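Checking a simulated tabletop placement task before release

Applies to: two-arm tabletop tasks in the Grister simulator, project Baran
Maintained by: Haris Živković
Last reviewed: August

Purpose

This procedure sets out how a reviewer checks a simulated placement task before it goes into the Baran task library. It covers tasks in which one arm handles an object and the other has no assigned motion. Two-handed tasks are covered separately in the procedure written by Þórey Kjærgaard.

Before you start

You need the task file, the rule sheet and write access to the review log. Load the task with the default seed and leave the colour and lighting settings as supplied. If the task author has changed the default view, restore it and record the change in the log.

Step 1. Read the task statement

The statement must name one object and one target, and say which arm is to act. "Put the bar on the mat with the right arm" is acceptable. "Tidy the bench" is not. Return any statement that leaves the choice of arm to the reader.

Step 2. Define the zones

Draw the work zone around the target and the route the active arm will take to it. Draw the parking zone around the idle hand. The two zones must not overlap at any time step. Where the bench is too small for both, move the parking zone outward. Do not shrink the work zone to make room.

Step 3. Set the idle arm

An idle arm is held at its parking pose under position control. Do not switch its controller off, as an uncontrolled arm will sag under simulated gravity and may enter the work zone. The idle hand is to be open, empty and clear of the bench surface. Fingers may be spread. A closed idle hand is marked as a fault, even when nothing is in it.

Step 4. Run the episodes

Run 300 episodes with randomized starting positions. Of these, 210 are scored by the automatic checker alone. The rest are also viewed by a reviewer who did not write the task. Save the log after each batch.

Step 5. Check the active arm

For each viewed episode, confirm the following:

The forearm may pass over the target but must not touch it.
Contact between hand and object stays within the force limit on the rule sheet.
The object does not pass through the hand, the target or the bench.
Items not named in the task statement, such as plates, stay where they were placed.

Geometry overlap is the most common fault at this step. It is hard to judge from the default view when the hand is dark and covers most of the object. Turn on the contact overlay and look again from the side before deciding.

Step 6. Check the release

The object must be supported by the target before the fingers open. A drop counts as a failure, whatever position the object comes to rest in. After release, the hand withdraws upward until it is clear of the object and only then moves sideways.

Step 7. Record the result

Enter a pass, a fail or a hold for each viewed episode. Use hold where the view does not let you decide, and give the time step. Three holds on the same task send it back to the author. Elínborg Sveinbjörnsson signs off all tasks that pass. Disputed results go to Kaj Þorgeirsson with the episode file attached.

Reference views 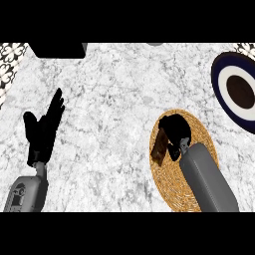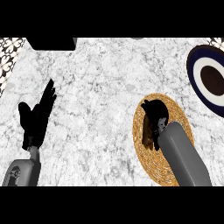
Both views: left hand open and empty over bare marble, right hand at the woven placemat with the brown object.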